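# Chapter 5: What a Demonstration Leaves Out

In June, at the Truvamport workshop, Mekdes Admasu asked a room of engineers how many demonstrations a robot needs to learn to pick up a cup. The answers ran from five to 1,703. Each person could defend the number, and no two of them meant the same thing by "learn."

This chapter is about teaching by showing, either by taking hold of the arm and moving it (kinesthetic teaching) or by driving it from a distance (teleoperation). Both are often sold as the easy route. The sales pitch says that anyone who can do a task can teach it. We think that claim deserves more doubt than it usually gets.

Start with what gets written down. A typical log holds joint angles, gripper commands and camera views. It doesn't hold the reason the operator chose one cup before another, or the small pause before closing the fingers. A learner trained on that log may copy the pause faithfully — and have no idea what it was for.
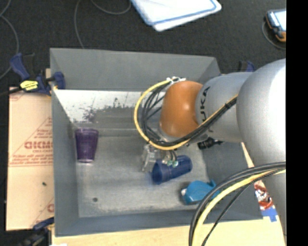 **Figure 5.1** A KUKA arm reaching into a gray bin, with its gripper over a blue cup lying on its side. A purple cup stands apart near the left wall.

Consider the choices a setup like the one in Figure 5.1 puts in front of an operator. A cup on its side can be approached in several ways. Some approaches bring the arm close to a sloping wall, and the cables looped around the wrist have to go wherever the wrist goes. An experienced operator allows for this without thinking. A beginner often doesn't, and both sets of motions may end up in the same training file with the same label.

Kudo and Troncoso, whose Drotden study we return to in Section 5.3, collected 200 demonstrations of a bin-picking task and threw out 44 of them. Their report calls the rejected ones "low quality." It never says who decided, or by what rule. Before you accept a success rate from any study of this kind, ask three questions:

- Who gave the demonstrations, and how much practice did they have?
- Which ones were dropped, and when?
- Were the test objects placed by someone who knew what the robot had been shown?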